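News > Community > Press Releases

06/10/2023 | By the Hudthorpe Clothing Swap

Our clothing swap is back, and it's bigger!

I'm so happy to finally share this one: the Hudthorpe Clothing Swap returns in November, and we've got the big room at Rustad Hall this time (with real mirrors!). Last fall 550 pieces found new closets, and this year we already have 584 pledged. T-shirts are always the first thing to go, so please dig yours out.
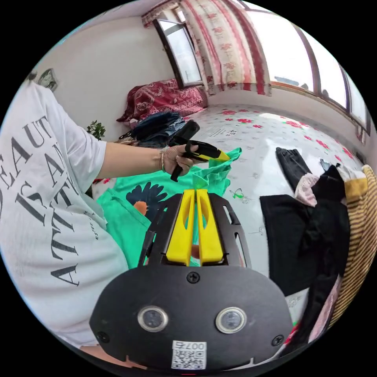
How it works

Bring up to 10 clean items and you'll get a token for each one. Entry is $5, kids get in free, and every dollar goes to the Brestholm coat fund. I'd love more kids' sizes, and bright colors too – my own pile is mostly gray and I'm tired of it.
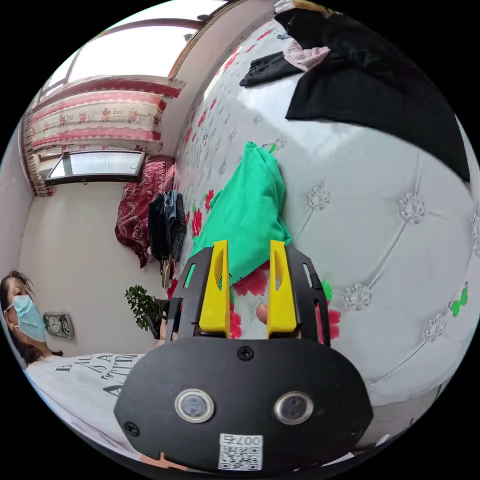 Drop-off is open all month at Jevberg Books, just inside the front door. Fold things if you can, bag them if you can't, and leave the hangers at home because we have boxes and boxes of them from last time. Shoes are fine in pairs. No pillows, please!

Contact: Hudthorpe Clothing Swap, c/o Jevberg Books | © 2023 | Back to top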